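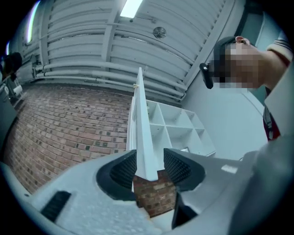 Free address labels in the mail: do you use them if you didn't donate?

Drisham Pen Friends > General Chat

huguette_d
Jan 26, 2023

Hello everybody, I hope you are all keeping warm and have plenty of stamps in the drawer! I have a question that has been bothering me since before the holidays and my daughter is tired of hearing me talk about it, so now it's your turn.

I keep getting those envelopes from charities with sheets of return address labels in them. Birds, snowflakes, sunflowers, my name spelled three different ways (Hugette, Huguett, and once just Hugo, poor me). I went through the desk last weekend and I have 400 of them. I write five letters in a good week. I did send something to a couple of the groups, the ones I know and like, but the rest I never asked for and never gave a dime to. Is it all right to use them anyway? I was raised to think that if you keep the present you owe the thank you note, and somehow I feel the same about a sheet of stickers with a cardinal on it.

Also, does it look cheap to the person getting the letter? I want the honest truth, I can take it.

Huguette

tarek_t

Welcome to the club, Huguette! Use every last one of them. You didn't order them, they came to you in the mail with your name on (more or less), and as I understand it you owe nothing for things like that. They're printed for you, what else could anyone do with them? I had a lady at my old post office tell me she used hers to mark her casserole dishes for church suppers and I've done the same ever since. Never lost a lid.

As for cheap, I love getting an envelope with a silly label on it. My pen friend in Tejada puts Easter bunnies on her October letters and I wouldn't have it any other way.

Bastien Tessier

I'm going to be the grouch here, sorry in advance. I don't use them. I don't think it's wrong exactly, but those mailings cost money, and every time somebody happily uses the labels and doesn't give, the folks who do give are paying for our stickers. I wrote to 40 of these outfits one spring asking to be taken off the list. Most of them were very nice about it and the mail slowed down to a trickle by May.

And I just like to write my own address. It takes me ten seconds and it's my handwriting, and handwriting is the reason I'm in this hobby in the first place. A letter that starts with a sticker feels a little like a phone call that starts with a recording. No offense meant to anyone's bunnies.

tarek_t

None taken by the bunnies. But Bastien, the money is spent by the time it's in the mailbox! Throwing the sheet in the trash doesn't send it back to them.

Bastien Tessier

No, but asking them to stop does save them the next one. That's my whole point and then I'll hush.

ines.hamel

Oh, I'm so glad somebody brought this up, I've wanted to talk about labels for ages and was afraid you'd all think I'd lost my marbles. My hands have been bad for a few years now and my handwriting is not what it was, so a printed return address is a real help to me. If the letter comes back I want the mail carrier to be able to read where it goes! So please, Bastien dear, be gentle with us sticker people.

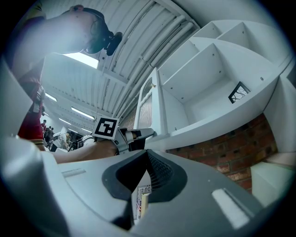 What I love most is the small patriotic ones, and I'll admit I'm picky about them. The big glossy kind with an eagle across half of it leaves no room for the street, and then you're squinting at type the size of an ant. I like a plain little label with the flag kept tiny and over to the left, so the words have somewhere to go. The one in my picture has it just so, the red, white and blue on the left and dark print that's easy to see, even if all you can make out of it is YOU. If I could get my address done in that style I'd buy 200 tomorrow and never open another charity envelope. Does anyone know who prints them small like that? Fliltach used to do a plain one for me but the last batch curled up at the corners before I'd even gotten them onto the envelopes.

huguette_d

Inès, that is just the sort I'd want too! I have a sheet with a flag on it somewhere but the flag is bigger than my name. And thank you all for the kind welcome to my little guilty conscience.

blandine_c

Try Urnedis for the printing, Inès. I've had mine from them for two years and they stay flat if you keep them in a book. You can ask for the picture on the left or the right, and they'll leave it off altogether if you'd like. They're slow though, so order before you run out and don't do what I did, which was sit there with twelve Christmas cards and a ballpoint that kept skipping.

On the big question I'm somewhere in between Tarek and Bastien. I use the labels from the groups I give to, and the rest go to my grandson, who has covered a shoebox, a lunch pail and most of his dresser with them. His mother has opinions about the dresser.

Huguette, if you feel funny about it, maybe pick one of those charities and send a small check once, and let that stand for the whole drawer. I did that years ago with the bird people and haven't worried about it since.

Bastien Tessier

I can live with Blandine's idea. And Inès, I'm sorry, I truly wasn't thinking about hands. Use all the labels you like, and if you ever write to me put the flag one on it.

ines.hamel

You are forgiven, and you're getting a letter! Send me your address, by hand of course.

huguette_d

Checkbook is out. It's going to be the bird people for me too, those cardinals have been staring at me for a month. Does anybody want the Hugo ones?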